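Home | News | Guidance notes | Back issues | Subscribe

TABLE LINEN AND SMALL-ITEM STORAGE: REVISED NOTE

The note on clearing and resetting shared tables, last issued in July, has been revised. It applies to the kitchen room at Levier and to the two smaller rooms at Ornach that use the same pattern of table. The Festano building keeps its own arrangement and is not covered.

Three points have changed. Cloths are now removed after the tableware and never with it. Loose food and loose tableware go into separate containers. The table top is inspected bare before anything is put back. The rest of the procedure stands as printed.

Containers

Two types are in use. The first is a solid-sided plastic bin with cut-out handles. The second is a lower basket with open sides. Both stay at the back of the table, against the wall, so that the front is free for the cloth and whatever is on it.

The open basket takes light, dry items: whole fruit, play food from the children's sessions, wrapped goods. It should not be used for anything that sheds crumbs or drips, as the holes pass both straight on to the table. The solid bin takes cups, plates and cutlery. It is deeper and will hold a full setting if plates go in first, on edge, and cups last.
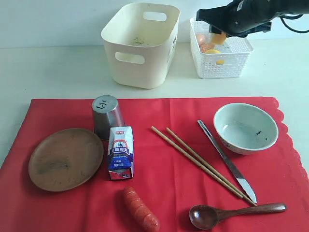
Cups are to be set down inverted while they wait to be packed. This keeps dust out of them and gives a more stable base where the rim is wider than the foot. Wooden plates are laid flat and are not to be stacked damp. A wooden plate with marks on its face may still be serviceable; wipe it, let it dry for 18 minutes and look at it again before setting it aside. Plates with raised grain or an open crack are withdrawn.

Bins are checked before use. Residue on the inside floor is common and is easily missed in a bin of light colour. A damp cloth is enough in most cases. Vent slots, where a bin has them, are cleaned with a soft brush.

Cloths

The red cloths were bought in as a single lot of 200 under the Ticona order and are shared among all the rooms. They are hemmed on some sides and shaped on others, depending on the batch, and this makes no difference to how they are folded.

Fold lengthwise first, then across. The folded cloth is placed flat on the table, clear of the front edge, and left there until the top has been inspected. It does not go on a chair or into the food basket.

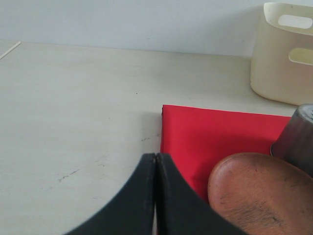

Photo: Levier kitchen room

Scuffing on the pale table tops was the most frequent remark in the last round of returns. Short dark marks, often in groups and running the same way, should be tried first with a dry cloth. If they do not lift, use warm water and a little washing-up liquid. Abrasive pads are not permitted on these tops — they remove the mark and leave a dull patch that then collects dirt faster than the surface next to it.

Marks that remain after two attempts are entered on the room sheet with their position, given as left, centre or right. Ornach returned 11 such entries and Levier 19. The difference is partly one of use, as the Levier room is booked in the evenings as well.

Small items left at the back of the table, against the wall, are to be picked up before wiping. Thin rods, skewers and similar pieces roll into the join and are missed.

Spreading and lifting the cloth

When a cloth is put back it is opened on the table and not shaken out above it. Place the folded cloth near the middle, open it towards the front, then draw the sides out. Fold lines will show at first. They can be smoothed by hand from the centre outwards and need not be ironed for ordinary sessions.

To take a cloth off, it may be lifted from the edge or gathered from a point within it. Lifting from the edge gives a flatter cloth and a quicker fold. Gathering is suitable when the cloth is going straight to the wash, but it twists the fabric and puts creases in every direction, so the cloth must be opened out fully before it can be folded for storage. 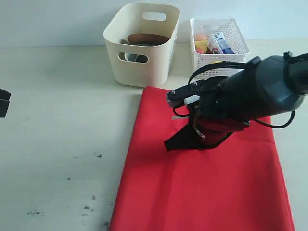 In either case the containers remain where they are until the cloth is off. They stand behind it and do not need to be shifted. If a container has been set down on the cloth by mistake, move it first. Pulling fabric from under a loaded basket tends to tip it.

Cloths for washing are shaken outdoors, not over the sink. The machine at Levier takes four at a time on the short programme. They should be washed separately for the first few cycles, the red being strong enough to tint pale tea towels.

Inspection of surfaces

The last step is a look at each plain surface with nothing on it. Even, diffuse light is preferred. Under a direct lamp the glare hides fine marks, and towards the sides of a surface the tone often falls off enough to be taken for staining. Change position and look again before recording anything.

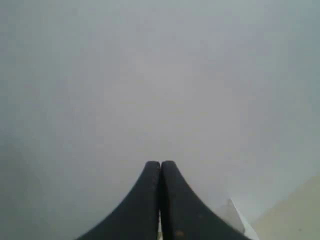

Plain grey surface, brighter towards the middle and darker at the left.

A surface that shows only a gradual change of brightness is passed. A surface with a defined edge to the darker area is wiped and looked at once more. Results go on the same room sheet as the scuff entries, in the column headed "top".

Replacement sheets are kept in the drawer under the kettle at Levier and in the corridor cupboard at Ornach. Completed sheets are collected at the end of the month. Rooms that have run out of the soft brushes should say so on the sheet, as a further order is being made up — the minimum quantity has not yet been reached.

We use cookies to remember your newsletter preferences. Accept | Manage settings

Contact the newsletter desk | © Levier and Ornach Shared Rooms | Back to top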